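Filed under: Movement, Everyday Health

I started swimming again in September, mostly because my shoulders had stopped doing what I wanted them to. I'd been lifting for years and I could not reach the top shelf in the pantry without making a noise. Asmaa Ashour, who I used to run with, told me to get in the pool and leave the weights alone for a month. I did half of that. I got in the pool.

The first week was bad. I swam 20 lengths with a stop at every wall and went home with a headache. I had forgotten how much of swimming is breathing out. If you hold your breath under the water you have to do the whole exchange in the moment your face is up, and you get tired very fast. Once I started blowing out steadily, I could put four lengths together, then six.

By the third week I was doing 1,000 yards before work. It took me a long time and I didn't care. I use the slow lane at the Gill Street pool, which opens at 6 in the morning and is pretty quiet until 7. There is one man who does backstroke the entire time and never looks where he is going, so I keep to the right.

A few things that helped me:

Warm up on land first. I do arm circles and some wall slides, 11 of each, for no reason except that I lost count at ten once and it stuck.

Mix your strokes. Freestyle only made my neck sore on one side. I now do every third length as breaststroke and the soreness went away.

Buy goggles that fit. I went through two cheap pairs before I got some that didn't leak. The strap matters less than the shape around the eye.

Eat something after. I used to skip this and then be useless until lunch. Now I have eggs, toast and a sliced tomato – nothing fancy – as soon as I get home.

I still lift, but only twice a week and lighter than before. The overhead press is back to a weight I'm a little embarrassed by. It doesn't hurt, though, and I can get the big pot down from the shelf.

Caradog Bowen left a comment on my last post asking if fins are worth it. I borrowed a short pair for 3 sessions and liked them for kicking drills, but my calves cramped every time. I'd wait until your ankles loosen up a bit. 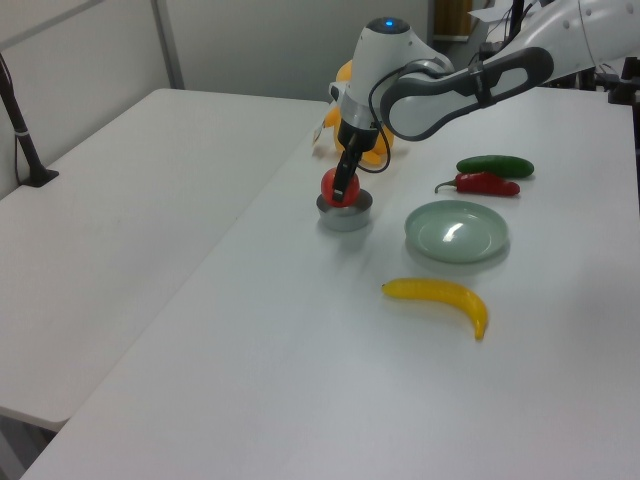 Next month I want to try the evening session and see if I sleep any better after it. I'll post my distances when I have enough of them to compare.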